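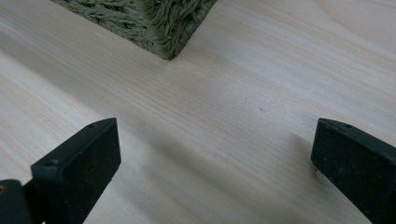
Pale wood and a bit of green weave.

2 min read

Which Dallesdale book should I start with?
I'd go with Arnari, the second one! The first is slower, and you'll pick up who's who by the ferry chapter anyway.

Is it very gory?
Not really. One body, mostly offstage (the dog's fine, I always get asked).

How long are they?
Almost 300 pages each, in 38 short chapters. 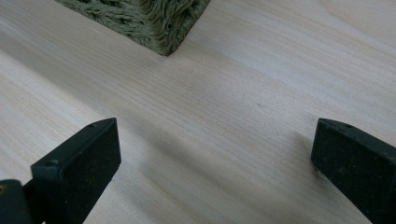

Photo: Mallstead Books

Can I get signed copies?
Yes, just put "signed" in the order notes – I post them from Mallstead myself, so give me a few days.

Will Inspector Dudás be back?
Yes! I'm halfway through the draft and he's already in trouble.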